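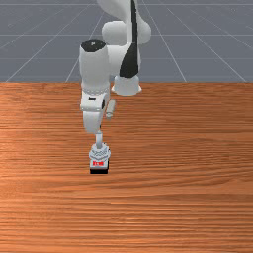

Render: wooden tabletop, white arm folded above it.

Kukau
House rules for card games, as people play them at home

Version notes last edited 24 Mar 2021
Maintainer: Kvido Halás

What's in it

Kukau is a collection of 1,690 rule sheets for 93 card games, sent in by the families, pubs and clubs that play them. Official rules are easy to find. We wanted the other kind: what your gran does when two people lay the same card, whether you may look at the last trick, who deals after a draw. There is so much of this stuff and it's wonderful!

Every sheet is one household's or one club's way of playing one game. If the Skidport ferry crews play rummy with a rule about red threes, that gets its own sheet and sits next to the plain version. Nothing is merged and nobody's rule is marked as wrong.

Files

sheets.csv has one row per sheet.
games.csv is a list of the games, with their other names.
terms.csv is a glossary of table talk (bids, calls, insults, things you shout when you go out).
scans/ holds handwritten originals where the sender agreed to share them. Some are on the backs of envelopes and are a joy to read.

Main columns in sheets.csv

sheet_id: a plain number, never reused
game: matches the name column in games.csv
players_min, players_max: left blank if the sender didn't say
deck: which pack is used, and any cards taken out
deal: how many cards each, and in what batches
play: the rules of play, in the sender's own words
scoring: same again
quarrels: free text. What people at that table argue about. My favourite column by miles.
place: town or region, only if given
lang: language the sheet was written in

How it was gathered

Mostly by post and email, plus a form on the old site. More than 500 people have written in. I type up the paper ones myself and keep spelling, slang and underlining as close to the original as plain text allows. Where a rule couldn't be followed I wrote back, and the reply is added in square brackets after the first version.

The sheets for Šťastný came in one big bundle from one family, three generations of them, and they don't agree with each other on what the seven of bells is worth. All of them are in. If you only want one version of the game, take the youngest set, which has the clearest scoring.

Getting started

Open sheets.csv in any spreadsheet program and filter by game. The file is UTF-8, so if you see odd marks in place of háčeks, check your import settings first.

If you'd like something nicer to look at, Tuseo is a small script in the tools folder that turns a sheet into a single printed page, big enough to read across a kitchen table. It will also pick a game at random for a given number of players. We use it on wet evenings and have ended up playing some very strange things.

Known gaps

Patience games are thin, with only 20 sheets. People seem shy about sending in games they play alone, so please do!
Deck descriptions for German-suited packs are uneven. "Acorns" and "clubs" both turn up for the same suit.
Some senders gave the same game two names in one letter. I followed whichever came first.
Scoring for Skidport rummy stops at the third round. The second page of the letter never reached me.

Adding a sheet

Copy template.txt, fill in what you can, and open a pull request or just email it. Half a sheet is fine. Please don't tidy up how your family says things, and do tell us about the quarrels.

The next batch goes in at the end of May. Tarock is first in the pile, then a very long letter about cheating at Snap.

Licence

CC BY 4.0 for the text. Scans stay with the people who wrote them, so ask before printing one.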